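Alledham shared office: notes from the Friday desk meeting

Present: Saqib Rajput, Idrisa Mrema, Garba Aliyu, Brahim Bouazza (from item 2, his train was late) and me, Njoroge Shemweta, taking notes again. Apologies in advance for my spelling. We started at 5 and were meant to be done by 17:40, ha.

1. Last month's notes

Agreed as they stood, except that Idrisa wants it written down that she never offered to bring her own kettle. Noted, Idrisa! The Mushi invoice has been paid. Garba still has the spare key to the post cupboard and will hand it back on his next day in.

2. Power on the desks

This took up most of the meeting, so bear with me. We've all moaned about the cables since the new grey desks went in, and Saqib thought we should talk about it properly with the desk in front of us, so we all shuffled over with our chairs. 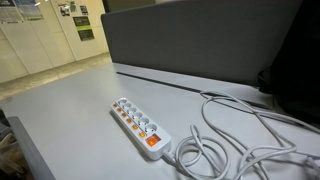 Item 2: the six-way strip, main switch lit, and its cable.

Saqib's view is that the strip itself is fine and we should stop blaming it. Six sockets, each with its own little switch, plus the big orange one at the end, and he likes being able to turn off his monitor without crawling about. Garba agreed but said the lead is far too long for where we've got it, and he's fed up of moving loops of it every time he wants to put a notebook down (I'm with him on this, I've had my sleeve caught in it more than once).

Brahim came in at this point and asked why we weren't using the slot along the back of the desk. Good question! We went round and round on it. Idrisa thinks a plug won't fit through and we'd have to feed everything from underneath. Brahim reckons it will if you take it at an angle. Nobody had a tape measure, so Brahim is going to try it on Monday before the rest of us get in.

We also looked at buying a cable tray. Julberg do one that clips under the desktop, and the quote for the whole row came to 117 pounds with fitting. Saqib thought that was steep. Garba said we spend more than that on biscuits, which got a laugh but is possibly true. We'll wait and see how Brahim gets on with the slot first.

In the meantime everybody please coil up what you aren't using, and last one out presses the big switch.
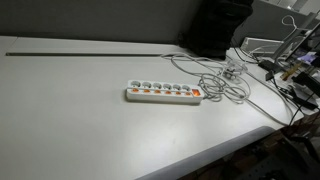 Idrisa then brought up bags on desks, which I'd hoped we might skip as I'm as bad as anyone. She'd like them on the hooks by the door. Saqib doesn't want his laptop that far away from him, and I can see his point. We settled on under the desk or on the hooks, whichever you like, so long as the top is kept for working on. Same goes for adapters and odd connectors. Garba will put out a box for the strays, and anything still in it at the end of March goes to the Clevska repair stall.

3. Heating

Still too warm by the window and chilly at the far end. Idrisa to ring the landlord again.

4. Any other business

Brahim asked about a second set of mugs. Yes from all of us, up to 40 pounds.

Actions: Brahim, slot. Garba, box and key. Idrisa, landlord. Saqib to ask Julberg how long their price holds. Me, type this up.

We finished at ten past six.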